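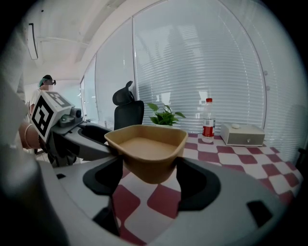
News > Community > Food & Events

FOR IMMEDIATE RELEASE

Skistport Soup Week Returns in March With a Second Town and a Longer Menu

SKISTPORT – Soup Week is back! The yearly celebration of hot soup, fresh bread and long tables returns this March, and for the first time it will stretch across the bay to Soranport, with kitchens in both towns ladling out bowls from lunchtime until the pots are scraped clean.

Last year 458 people bought a tasting pass, and we really did not expect to see that number go up by much. Then passes for this year opened, and 889 have already gone. We are thrilled (and peeling a lot of onions).

A pass covers one small bowl at every kitchen taking part, plus bread. You can visit the kitchens in any order and on any day of the week-long event, and you can go back to a favorite as often as you like at the regular price. Passes are stamped at the counter, so please bring the card itself and keep it out of the rain if you can.
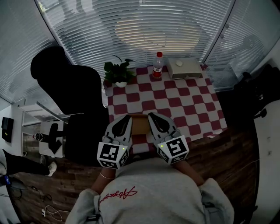

Faline Table Press Desk

The biggest news on the menu is the fish chowder from Mendonça, the family bakery and lunch counter on Harbor Street in Skistport. Mendonça has baked the bread for Soup Week from the beginning but has never entered a soup of its own. The chowder is made with smoked haddock, potatoes, sweet corn and a good deal of black pepper, and it comes with a corner of the bakery's corn bread, still warm if you get there early. A version without dairy will be on the stove as well.

Across the water, four Soranport kitchens are joining in. Expect a red lentil soup with lemon, a beef and barley that cooks overnight, a cold beet soup for anyone who thinks March is already spring, and a peanut and sweet potato stew that had everyone at the tasting lunch asking for the recipe. The recipe will be in this year's booklet – yes, there is a booklet again!

The booklet is free with a pass and holds every recipe served during the week, cut down to family size. Last year's instructions for the split pea soup left out the water, and a corrected version is printed on the back page with our apologies to anyone who tried it.

Parking near Harbor Street is tight at lunch. The ferry between Skistport and Soranport will run on its usual timetable, and the walk from the Soranport landing to the nearest kitchen takes three minutes, uphill. Strollers and wheelchairs should take the ramp on the left side of the landing, which comes out by the post office.

Soup Week is organized by Faline Table, a group of cooks and food lovers from both sides of the bay. Money left over after costs goes to the winter lunch program at the Skistport library, which serves a hot meal to anyone who walks in, no questions and no forms. Last year's event paid for a new stove there, and it has been in use ever since.

Passes are on sale at the Mendonça counter and at the Soranport ferry office. Children under four eat free with an adult. Allergy lists will be posted at the door of each kitchen, and cooks are happy to talk through what is in the pot.

Reporters who would like to visit a kitchen before opening should write to the press desk and say which town suits them better. Mornings are best, before 11 a.m.

###

Contact: Faline Table Press Desk, Harbor Street, Skistport
© Faline Table. All rights reserved.
Back to top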